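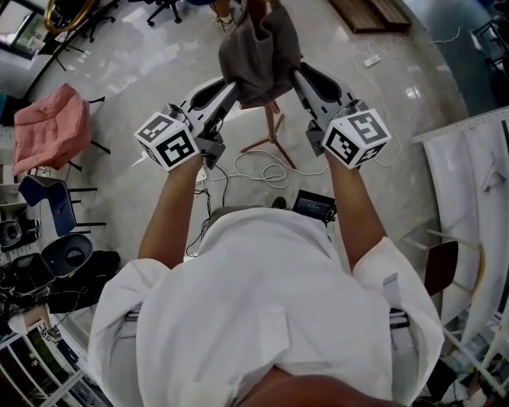 Figure 1. Two-handed fabric task with hand-held grippers. Each gripper carries a marker cube near the handle.

Print this page
E-mail this page

Working Rules for Hand-Held Gripper Demonstrations
Student Project Report, Mirton Technical College

1. Purpose

This report sets out the working rules drafted for hand-held gripper sessions under the Storgate project. Before April the laboratory had no written procedure, and each operator followed personal habit. The rules apply to two-handed tasks with cloth and other soft goods.

2. Basis for the Rules

The project team reviewed the log of 882 recorded demonstrations. Of these, 703 met the acceptance criteria in use at the time. The remainder were rejected, most often for lost marker tracking or an incomplete start position. Cloth tasks made up 334 of the recorded demonstrations and were reviewed separately.

3. Floor and Cables

3.1 Cables that cross the work area shall be taped down or routed along the wall before recording begins. Loops of cable shall not be left at the base of a stand.
3.2 Power strips shall be placed outside the operator's walking path.
3.3 Chairs and loose boards shall be moved back far enough for the operator to turn with both arms extended.
3.4 Any cable worn on the body shall be secured so that it does not pull on the arm or collar.

4. Markers and Grippers

4.1 Marker cubes shall be checked for firm mounting at the start of each session. Faces that are scratched or peeling shall be replaced.
4.2 Sleeves shall be kept clear of the marker cubes.
4.3 Fabric shall not be raised in front of a cube for longer than the task requires.

5. People in the Work Area

A second person may assist with resetting the task but shall stand back during recording. The operator may stop at any time, and a stopped demonstration shall be logged as such.

6. Limits of This Work

The rules were tried by 3 operators in one room. They have not been tested at the Fuston site, where the floor is carpeted and the ceiling is lower. Clause 4.3 remains under discussion, as operators disagreed on how it should be applied to large pieces of cloth.

Print | E-mail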